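Looking after the parish hall, a few tips before October

If your church hall is like ours at Kerach, the floor takes the worst of it on a Friday, what with the lunch and then choir practice until 20 chairs have been dragged back and forth! Sweep first, always, and then go over the tiles with warm water and a small splash of vinegar-free floor soap (vinegar dulls the grout in time, as we found to our sorrow).
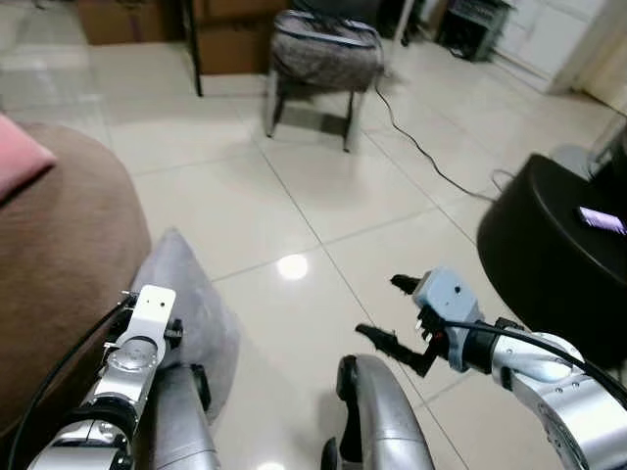
Cream tiles with a good shine to them.

Candle wax is the other great nuisance. Let it harden, lift it with an old plastic card, and finish with a warm damp cloth. For altar linens, lay brown paper over the spot and press with a cool iron, moving to clean paper as the wax comes up.

Kneelers and seat cushions like fresh air, so stand them on end overnight and turn them every 2 weeks. Dear friends at Narenura tuck a sprig of lavender behind theirs, and it does smell lovely when you come in for early prayers.

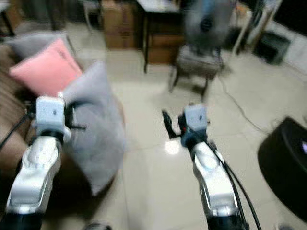
A large light gray cushion, stood upright.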